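**Ticket 378: Wallpaper print queue stalls at 70%**

Site: Flurnside
Device: Declercq wide-format printer, roll-fed
Status: monitoring

Jobs over 8 MB stop at 70% and the panel shows "waiting for data." Smaller jobs finish. Restarting the spooler clears the queue but the next large file stalls at the same point.

Checked so far:

- Cable swapped, no change.
- Same file sent from the Hakdale workstation prints complete.
- Spool folder on the Flurnside server has free space.
- Driver matches the Hakdale version.

The test file is the bullfinch repeat, red-breasted birds on grey-blue branches with pine cones and white snow dots. It has the most fine detail of the current patterns and stalls every time. 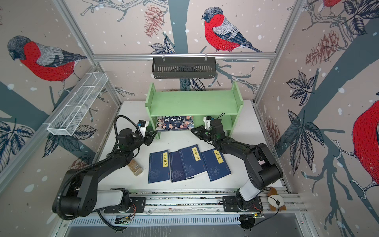 ## Cause

Port timeout on the Flurnside server was set to 30 seconds. The Dorkent color plugin needs longer than that to process the snow dot layer, and the port closes while the plugin is still working. Hakdale has no timeout set.

## Fix

1. Pause the queue.
2. Set port timeout to 0.
3. Restart the spooler.
4. Resend the bullfinch file at full width.

Two full-width prints completed after the change. Leave open until the June batch has run.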